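# Two Nights in Wadingate: Can You Visit a Small Town Without a Car?

Travel and Tourism Studies, spring project report, final version (minus the appendix, see end)

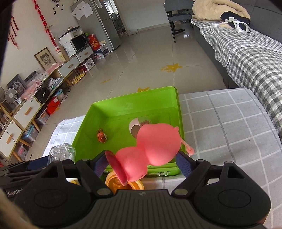

The question came out of the first seminar. Small towns say they want weekend visitors, and a lot of students don't drive, so what is a weekend like if you arrive by bus and stay on foot? I picked Wadingate. It has a lake, a memorial park, an old tunnel you can walk through and a bus from campus with no change. Also I had never been.

## What I set out to do

Go there. Stay two nights. Use only public transportation and my feet. Keep a diary with times, costs and what I could or couldn't get to. Compare that with what the town's visitor guide promises.

The original plan had a survey too. Dropped it after the first draft was handed back, too much for one person in one weekend. The diary is the main source now, plus the visitor guide, the Saxena timetable and the signs I wrote down as I went.

Budget was $300, everything included. I'll say now that I stayed under it, but only because dinner on the second night was crackers and a banana.

## Getting there

The Saxena bus leaves campus at 2:10 PM. Ticket bought on the driver's card reader. Comfortable seats, window that didn't close all the way. The ride follows the river for the last part and it's really pretty, low hills and then suddenly the lake.

Problem number one: the guide says the bus stops "in the heart of downtown." It stops at a gas station on the county road. The walk from there to Main Street took me 15 minutes with a backpack, and for the first stretch there's no sidewalk, you're on gravel. There is a sign for downtown but it faces the cars coming the other way. I went wrong once and ended up at a feed store, where the man at the counter pointed me back.

Checked in at 5:20 PM. Guesthouse over a bakery. Small room, clean, smelled like bread from four in the morning on. Would stay again.

## Day one

Lake Ukilora in the morning. The path starts behind the library and goes along the shore to the boat ramp. Flat, well kept, benches. A few people fishing. Someone had a radio going with a ball game on it. This was my favorite part of the trip and cost nothing.

The guide lists a "full loop" around the lake. The path ends at the boat ramp. After that it's the road again, narrow, with trucks, and I turned around. I asked at the bakery later and they said the other half has been planned for years.

Lunch at the diner on the corner: grilled cheese, tomato soup, pie. The pie was peach and I have thought about it since.

Memorial park in the afternoon. It's for the mill workers who died in the fire, and it's a quiet place – a low stone wall with the names, a row of young trees, a basin of water in the middle. I hadn't read up on the fire before going, which was a mistake on my part. The panel by the entrance explains it well but it's the only one, and the print is small and faded by the sun. If you come in by the other gate you could walk all the way through and not know what you were looking at. I sat there longer than I planned.

Everything closed at 5 PM. Shops, library, the little museum. The guide talks about "evening strolls and local flavor" and what I found was one bar, one pizza counter, and a lot of dark windows. Pizza was good.

## Day two

The Tridunel. An old rail tunnel with a walking trail through it, the thing the town is proudest of. The guide puts it on the cover.

It's out of town. The guide has it on the same map as Main Street, no scale, so it looks like a short walk. There's a shuttle, which turned out to run in summer only. That's printed on the back page and I missed it, so partly my fault. I walked. Uphill most of the way, past some farms, one very interested dog behind a fence.

But the tunnel is great! You come in out of the sun and it's cold right away, water dripping somewhere, and the far end is a small bright dot. The plaque says it's 2342 feet long. There are lamps along one side but bring your own light anyway. On the other side you come out over the valley and can see the whole lake. No snack bar, no restroom, no water. The parking lot had plenty of cars in it, so people do come, they just drive up, do the tunnel and drive away again. I don't think many of them see Main Street.

Back in town by 3 PM, feet done for the day. The museum was closed, private event. Crackers and a banana.

Bus home next morning, on time.

## What I found

Short version, the places are good and the bits in between are not.

- The bus stop is in the wrong place for anyone walking. A sign facing the right way would help a lot and probaly cost very little.
- The guide is written for drivers but doesn't say so. Distances aren't given anywhere.
- Opening hours in the guide don't match the hours on the doors. I noted the library, the museum and the gift shop, all different.
- The shuttle season should be next to the tunnel entry, same page.
- Evenings. Not sure what to suggest here. A town of 3000 people can't keep everything open late for a few visitors with backpacks. Maybe just stop promising it.

Cost was fine. Food, room and bus together are cheaper than a weekend in the city, and I'd tell other students to go, with good shoes and a printed timetable. Phone signal was bad out toward the tunnel.

## Problems with the project

One visit, one person, decent weather. In rain the gravel part and the hill would be a different story. I walk pretty fast and carry light, so my times wont hold for everyone, and I didn't look at access for wheelchairs or strollers at all, which I should have. The lake path looked okay for both as far as the boat ramp. The tunnel surface was rough in places.

I also should have contacted the visitor office before going and not after. I emailed them a list of the opening hours that were wrong. No answer at the time of writing.

If I did it again – go in summer when the shuttle runs, and go with somebody who drives, same weekend, same list of places, two diaries. Then you could really compare.

## Appendix

Diary pages and receipts still to be scanned, library scanner is down. Will hand in on paper with the signed cover sheet.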